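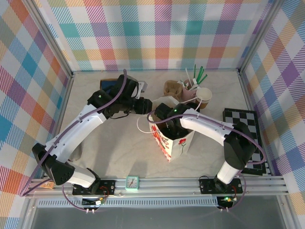

Two robot arms, one tabletop, plaid walls.

4. Setting up your first watch-along room

OK, you've got Tamuno installed and you've picked a user name (section 3 if you haven't). Now for the fun bit! I'm going to use Clullenetti as the show all the way through, partly because it's the one most people ask me about and partly because I've run a room for it every week since September and I've made all the mistakes already.

1. Open Tamuno and choose New Room. Give it a name people will recognize. Mine is "Clullenetti Couch" and I'm still quite proud of it.

2. Under Show, start typing the title and wait for the list to catch up. Pick the series you want and check the season as well. I once had a whole room set to last season and we got the wrong cast list down the side all night.

3. Set your time zone. The room takes its start time from the host, so if you're in Denver and your friends are in Boston, go by what your own clock says and Tamuno sorts out the rest.

4. Choose a room size. The small room holds 10 people and the big one holds 300. Start small. With a full big room the chat goes by so fast during an elimination that you can't read a word of it.

5. Turn on Spoiler Hold. You'll find it under Chat, then Timing. Set it to 5 minutes if anybody is watching on a delay.

Note: Spoiler Hold only works on the chat. It does nothing about room names or profile pictures, and yes, I have seen someone change their picture to the winner's face before the West Coast got to see it.

6. Add your polls. I do one before the show (who's going home?) and one at the last ad break. You can write them days ahead and leave them as drafts, which I'd really recommend if you eat dinner while you watch.

7. Tap Send Invites. The link is good for 14 days, and after that you'll need to make a new one from the same menu.

Caution: deleting a room deletes the chat and the poll results with it, and there's no undo. If you're keeping score over a whole season, use Save Results first. I lost four weeks of predictions this way and my sister was winning, so you can imagine how that went down.

If the cast list stays blank

Close the room (close, don't delete!) and open it again. If it's still blank, the show probably hasn't been added for the new season yet. Brokden was missing for the first two episodes and then just showed up. You can type the names in by hand in the meantime.

If the sound alert drives you crazy

Settings, Alerts, Flonton chime, Off. I can't stand that chime.

Thanks to Malachy Keane for checking the steps on his tablet. Menu names are correct as of January 2018. Section 5 covers scoring and tie-breaks.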